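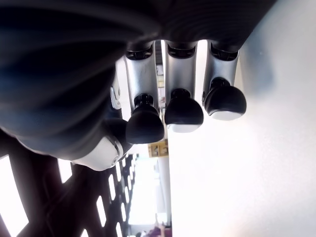
# Looking After Records in a House Where People Also Live

Last revised 3 Jan 2023. The section on moving is new. The section on wood glue has been taken out, and I'd rather not discuss it.

These are tips for keeping jazz LPs (or polka LPs, I'm not the police) in playing shape with things you mostly own already. I've bought records at estate sales around Bavidlow for most of my adult life, and a good many of them came home smelling of basement.

## Before you wash anything

Play one side first. A record that looks filthy can sound fine, and a record that looks like a mirror can sound like a skillet. Worn grooves don't come back. If the sax solo breaks up every time the player leans on a high note and the rest of the side is quiet, that's damage from somebody's old needle, and you can scrub until October without changing it.

Also check your own needle before blaming the record. I once cleaned the same piano trio album over and over and finally found a ball of cat hair the size of a lentil riding along under the cartridge. My table is an old Hviid with a tracking force of 2 grams, and the lentil had been doing most of the tracking.

## Dry brushing

- Use a carbon fiber brush. Hold it across the grooves, let the record turn, and barely touch it.
- Sweep off toward the label or toward the rim, pick one, and don't stop halfway. Stopping leaves a neat line of dust exactly where the drum intro starts.
- Clean the brush by flicking the bristles against its own handle. Your pants are not a cleaning surface. I say this in corduroys.

Brush before each side. It takes less time than reading who played the congas.

## Washing in the sink

Kitchen sink, clean, plugged, with a folded dish towel on the bottom. Lukewarm water and one drop of plain dish soap. The drop is a drop. More soap means more rinsing, and you will skip the rinsing.

1. Cover the label. A pair of plastic lids held together with a bolt through the spindle hole works, or buy the real gadget. Labels from the fifties bleed if you so much as describe water to them.
2. Wet the record and go around with a soft paintbrush, the kind sold for trim, following the grooves. Never across.
3. Flip and repeat.
4. Rinse with distilled water. Tap water in Bavidlow leaves a crust I could grout a shower with.
5. Pat with a microfiber cloth and stand it in a dish rack until it's fully dry on both sides.

Shellac 78s get different treatment: no alcohol, ever, and very little time in the water. If you aren't sure what you're holding, leave the alcohol in the cabinet. 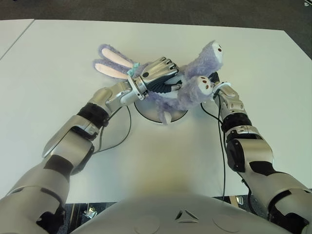
Hafþór Toft wrote in to say that the dish rack advice is fine as far as it goes, but that I ought to mention the tines. His rack had bare wire where the coating had worn off, and he got a scratch clear across a Danish big band record he'd waited years to find. Slip a piece of plastic tubing over each tine, he says, or get a wooden plate rack and keep it for records only. He also thinks I'm too generous with the soap.

Fair on the tines. I've moved to a wooden rack myself. On the soap I stand firm at one drop.

## Inner sleeves

Throw out nothing that's printed. The old inner sleeves with ads for other albums on them are half the fun, and a future buyer will ask. But don't keep the record in them either. Put the record in a new lined sleeve and leave the old one in the jacket alongside it, empty.

I use Plandum sleeves, for the noble reason that the shop had a box of them. Anything with a smooth plastic lining will do. Avoid the thin, crackly plastic that clings; after enough years it can leave a cloudy film on the vinyl, and the film sounds like rain.

Put the inner sleeve in with its opening facing up, and the record won't roll out on your foot. You'll be mocked for this at parties, depending on your parties.

## Seams, stickers and somebody's signature

**Split seams.** Archival document tape on the inside of the jacket, one strip, pressed down with the back of a spoon. Regular clear tape goes yellow and then lets go, leaving a stain in the shape of your good intentions.

**Price stickers.** Hair dryer on low, held well back, record out of the jacket first. Lift a corner with a fingernail and pull slowly, nearly flat to the surface. If it starts taking the cover with it, stop and learn to love the sticker. Mine says a live double album was marked down to 76 cents, and I've come to see it as a review.

**Previous owners' names in ballpoint.** Leave them. Every eraser I've tried made the name fainter and the damage bigger.

**Mildew smell.** Slide the jacket (just the jacket) into a lidded tub with an open box of baking soda and wait a couple of weeks. Keep the soda from touching the cardboard. If you can see mildew as well as smell it, take the jacket outdoors and wipe it with a dry cloth, then decide how much you like the cover art.

## Shelves

Records stand up. They don't lean and they don't lie in piles, and the bottom album in a pile is always the one you wanted.

Weight is the part people get wrong. A packed shelf of LPs is heavier than books, and it's all on a small footprint. I had a Stelden bookcase rated for 70 pounds a shelf and I treated the number as a starting bid. It sagged in the middle like a hammock, and every record in the dip leaned in toward its neighbors. Short spans, thick boards, a back panel, screwed to a stud.

Fill a shelf until you can pull an album out with two fingers. If you need a foot against the wall, it's too tight, and you're putting ring wear on covers that survived the entire seventies without any.

Keep them off the wall with the radiator behind it and out of the afternoon sun. Attics are out. So are garages, including yours, including the nice side of it.
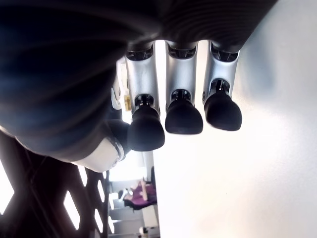

One reader objected by email that all of this assumes a person owns a sensible number of records. Her late uncle's list ran to 3,459 titles, typed, with alternate takes noted, and they were all in a garage. What was she supposed to do, wash every one of them at the kitchen sink?

No. For an inherited pile, do it in this order. Get everything upright and indoors. Pull whatever smells and keep it apart from the rest. Then live your life, and wash a record when you want to hear it. Most collections are played a lot less than they're owned, mine included. And hang on to that typed list, because the handwriting on the back of page one may be the only clue to which box has the good pressings.

## Moving

- Small boxes. A liquor store box is nearly the right size and already tells the movers what sort of household it is.
- Pack records on edge, snug, with cardboard filling the gap at the end.
- Write RECORDS – THIS WAY UP on all four sides. Someone will still lay one flat, but they'll feel bad.
- Never leave a box in a parked car in summer. Vinyl warps well before you'd think to worry, and the warp is permanent for all kitchen purposes. I know about the two sheets of glass in the oven. Please leave the oven out of this.
- The turntable travels with the platter off, the arm tied down with a twist tie, and the needle guard on. If you've lost the needle guard, take the cartridge off and carry it in your shirt pocket, in a pill bottle with a cotton ball.

Once you've arrived, set up the turntable before the couch. Level it with a cheap bubble level on the platter, and shim the shelf with playing cards if the feet don't adjust. Mine has been sitting on the jack of clubs for two apartments now, and it still lists slightly to the left when the downstairs dryer is on.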